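Hallura or Pandlow for a first island trip?

Forum: Islands and Small Ferries
Page 1 of 2

slowboat_lu
Posted 1/23/19
My wife and I have 12 nights in December and can't agree on an island. She wants Hallura because it has the lagoon and the pictures of people reading in hammocks. I want Pandlow because it has a hill, and I get twitchy if I lie down before lunch. We've been going back and forth on this since the holidays, and the only thing we've settled is that we're not doing both.
Budget is 2000 dollars for everything once we've landed. We don't dive. We do eat.
Lukian Palamarchuk
(signing my name out of habit, sorry, I write a lot of letters)

marginal_gail
Hallura, and let her have the hammock. Your hill on Pandlow takes a morning, after which you will have walked up the hill. I've stayed on both and Pandlow runs out of things to do faster than any place I've ever paid to reach. The lagoon side of Hallura is shallow enough to wade a long way out, and there's a path around the north end that should keep you from twitching.
Two things to know. The mail boat is cheaper than the ferry and sells its tickets at the harbor office, paper only, and they want the stub back when you get off. And bring cash, small bills, as much as you can stand to carry.

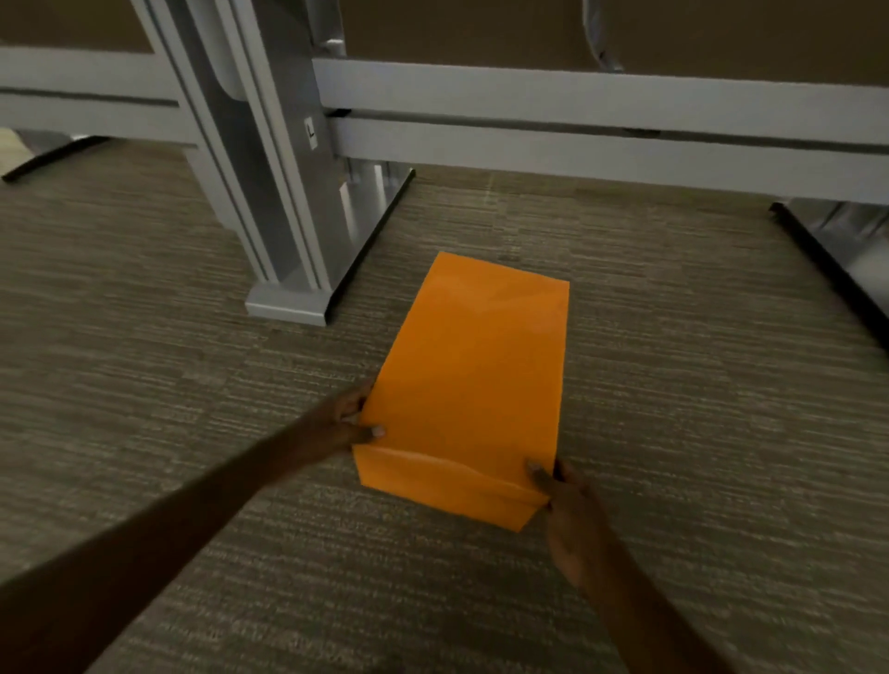
The guesthouses behind the church are fine and a lot cheaper than the ones with the word "lagoon" in the name. You give up the view and gain a rooster. I slept badly and ate extremely well, which seems to be the deal on that side of the island.

Terrapin9
Disagree with nearly all of that. Pandlow does not run out. People run out on Pandlow, usually because they stayed in the harbor and complained about the harbor. Get yourself over to the Babaei side. There's a bus when there's a bus, and if there isn't you walk it in 2 hours. The beach at the bottom is coarse and steep and you'll have most of it to yourself. The fish place there has one table outside and serves whatever it serves.
Hallura in December is full of people who booked Hallura because of a calendar in their dentist's office.

marginal_gail
I booked Hallura because of a calendar in my dentist's office.

Terrapin9
I rest my case.

slowboat_lu
Reading this aloud at breakfast was a mistake. She's now on the side of the dentist. Has anyone been to either one in December in the last few years? The guidebook we have says "mild" for both and then shows a photo of a man in a raincoat.

pelican_row
I was on Hallura two years back, same month. Mornings clear, then a good hard rain at three, then clear again, as if somebody had it on a timer. It never ruined anything. Pandlow gets more of it on account of your hill, and the path up turns to soup.
Where I part with Gail is the church guesthouses. We tried one and moved after 3 nights to Bader House, up the lane from the jetty. It costs more. It also has screens on the windows, and I'm at an age where I'll pay for a screen.

Terrapin9
The path does turn to soup. I'll give you that one. It's warm soup, though.

marginal_gail
The church guesthouses have screens. They also have holes in the screens, so maybe we're both right.
Lukian, if you do go with Hallura, don't book all 12 nights in one spot. Do half on the lagoon and half at the north end, where the walking is. The transfer is a pickup truck with benches in the back, and your bags ride on your feet.

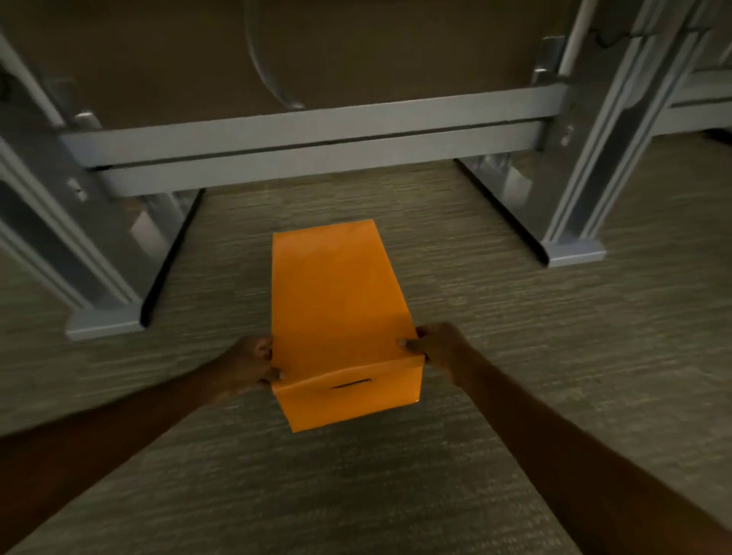
slowboat_lu
Can we buy the mail boat tickets before we get there?

marginal_gail
Only in person at the harbor office, and only from the day before the sailing. Go early, because the window shuts for lunch and lunch is taken seriously. If the boat is full you take the ferry, grumble, and get there sooner.

pelican_row
Sit on the left going out. The right side gets the spray and the diesel.

Terrapin9
For the record, the Pandlow boat has no diesel side. It has diesel all over, evenly. I still say go.

slowboat_lu
OK, we've booked Hallura, split the way Gail said, with Bader House for the lagoon half. I've been promised one day trip to Pandlow to go look at the hill, weather permitting, alone if necessary. What does one wear for warm soup?

Terrapin9
Old sneakers. Leave them there.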